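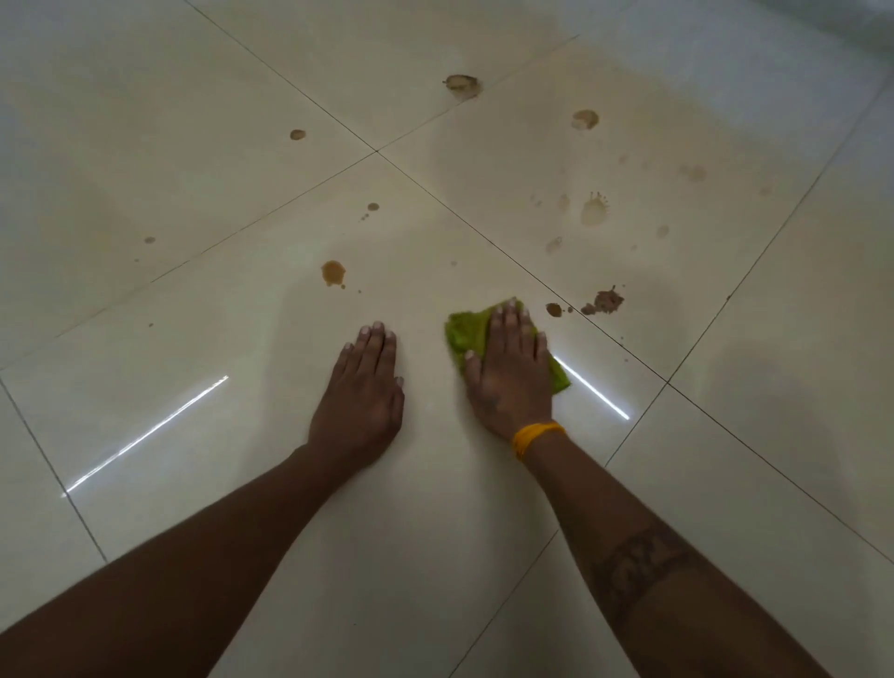

Plurkar Counter Till – the one I run my own shop on

I sell three things on this site and the Plurkar is the one I get the most mail about, so I've given it a longer page than the others. I had a homewares store in Ornthorpe for years before I started dealing in shop equipment, and I still keep a small one going at the front of the warehouse. The Plurkar sits on that counter and rings up everything from teapots to doormats.

It's a touchscreen till with a cash drawer, a receipt printer and a card reader that clips on the side. Price is $697 for the set. There's no monthly fee for the basic software (I got burned by one of those with my last till and I'm still sore about it!). If you want the online store link, that's a separate add-on called Sovon, and you can leave it off and add it later from the settings menu.

What I like about it is markdowns. You pick a department, type in the percentage and tell it when to start and when to stop. In January I put the whole bedding wall on sale from my kitchen table at 6 in the morning, and the prices were right when the first customer came up to pay. My old till needed every item changed by hand, and then changed back again, and I always missed a few pillowcases.

The end-of-day report is short, and I mean that as praise. Takings, refunds, what sold and what's running low, all on one strip of receipt paper. You can get the long version on the screen if you like that kind of thing – my accountant does, I don't.

Returns are fine. Scan the receipt, tap the item, done. Returns without a receipt take a few more taps than I'd like, and you have to key in a reason every time, even if the reason is just "changed mind." I've asked for a shortcut and I'm told it's on the list.

The printer is the weak spot. It works, but it's slow on long receipts and the paper door feels flimsy. If you have a busy Christmas counter, get the Ots printer instead. It plugs into the same port, and I'll swap it in for the price difference if you tell me when you order.

What you get in the box:
Till with touchscreen
Cash drawer and 2 keys
Receipt printer and a starter roll of paper
Card reader with side clip
Power cable and network cable

Setup took me an afternoon, most of it typing in stock. If you already have your items in a spreadsheet, you can load them from a USB stick and be selling the same day. Check the tax column before you load it, though – mine came through blank the first time and I had to do it over.

Warranty is 90 days on the printer and two years on everything else. You also have 90 days to send the whole set back if you don't get along with it. Keep the box. Refunds go back to the card you paid with, and return shipping is on you unless something arrived broken.

In stock now and shipped from Ornthorpe. Orders in before noon go out the same afternoon.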